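May 8, 2022
Meeting table, packaging notes

Started with the soft packs, as the table was free until lunch. Elisa Vitale wants the packaging list for Basodwood finished before we order again. The blue flowered bag is the awkward one: shiny, creased, and the print changes with every fold.

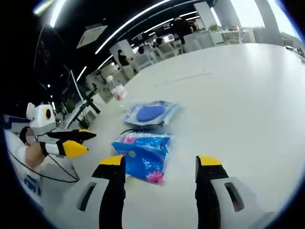
Storage is still a mess. The Bandik bin holds 50 flat packs if they go in on edge, fewer if people throw them in. Sveva Barbieri would like bags and wrappers kept apart from anything rigid. Fine by me, but we need a second bin.
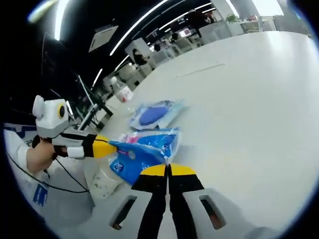

Labels next. The Stideck sheets peel off crinkly plastic after a day or so, so I've gone back to tie-on tags for the bags. There are 500 tags left in the cupboard from December, same colour as the old ones. Bottles and cups can keep the stickers.
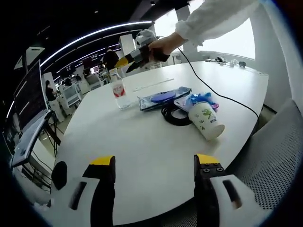

Bottle, blue disc on its bag, paper cup on its side, coiled cable.

Cables get their own tray from now on. Loose loops snag on the wrappers and drag them along. Elisa has the tray measurements, and I've asked Zuccaro for a price on 15.

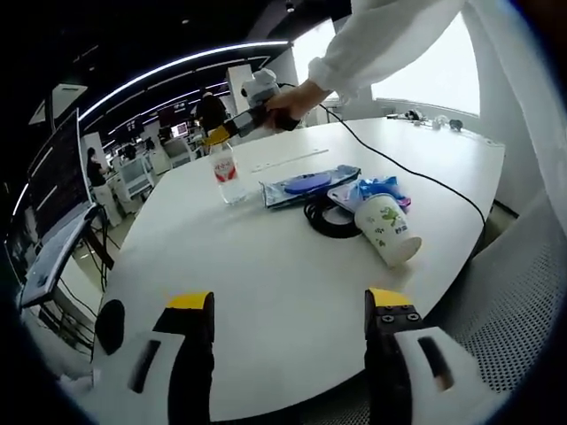 Do the wrappers get flattened before they go back in the bin?
Leave them crumpled. Sveva wants them stored as found, and flattening puts new creases in the print.

Still to do: tags on the flowered bags, email Zuccaro about delivery, find a lid for the Bandik bin.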